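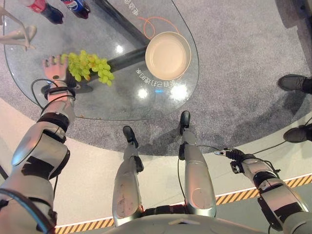

Figure 5. Head camera view at the pre-grasp pose, left hand beside the grapes.

5. Tuning the grasp planner on a glass table

By now Limis is talking to your robot and the arms move when you ask them to. Time for the fun part! Glass is one of the hardest surfaces you can give a perception stack, and once your settings hold up on it, wood and plastic will feel easy.

Before you start

Finish the hand-eye calibration in section 4. Have one soft item and one open container ready on the table. We like grapes and a plain bowl, as in Figure 5, because a bunch of grapes has no fixed shape and the planner can't lean on a stored model.

CAUTION: Keep one person within reach of the stop button whenever motion is enabled. Stay clear of both arms, including the one that isn't assigned to the task.

5.1 Set up the surface

1. Open the Scene panel and choose Surface > Transparent. Limis stops trusting raw depth on the tabletop and fits a plane from the rim instead.

2. Click five points along the table rim in the head camera view. Spread them out as far as you can.

3. Turn on Ignore Below Plane. Anything seen through the glass, such as support bars or carpet, drops out of the object list.

4. Set Glare Mask to 198. Bright reflections turn purple in the preview. If part of your bowl turns purple too, raise the value a little at a time until it clears.

NOTE: Printing on the glass can show up as a thin, flat object. Right-click it and choose Merge with Surface. You only have to do this once per table.

5.2 Plan the approach

5. Select the item in the list and press Segment. You want one outline around the whole bunch. If you get a pile of separate berries, raise Cluster Gap to 16 mm and press Segment again.

6. Assign the left hand and press Plan. The ghost arm should come in from the side with the fingers slightly spread.

7. Check the ghost arm against the table edge. External cables aren't in the robot model, so add a padding zone along the forearm if you have any running there.

8. Press Step. The hand travels to the pre-grasp pose and waits. Compare the live view with the ghost — when the two line up on glass for the first time, it's a great feeling.

9. Set the Close timer to 300 ms and press Step again to close the fingers.

CAUTION: Don't use Run All until Step has worked on this table from start to finish.

5.3 If something looks off

Hand stops too high: the plane fit is tilted. Redo step 2 with points farther apart.

Bowl missing from the list: its color may be too close to the glare threshold. Go back to step 4.

Plan fails right away: the other arm may be inside the work zone. Send it to Rest and plan again.

Outline jumps between camera updates: switch on Hold Last Mask. Marisol Obi added this one in the January release, and it makes soft items so much nicer to work with.

Save your settings as a table profile before moving on to section 6, where you'll place the item in the bowl.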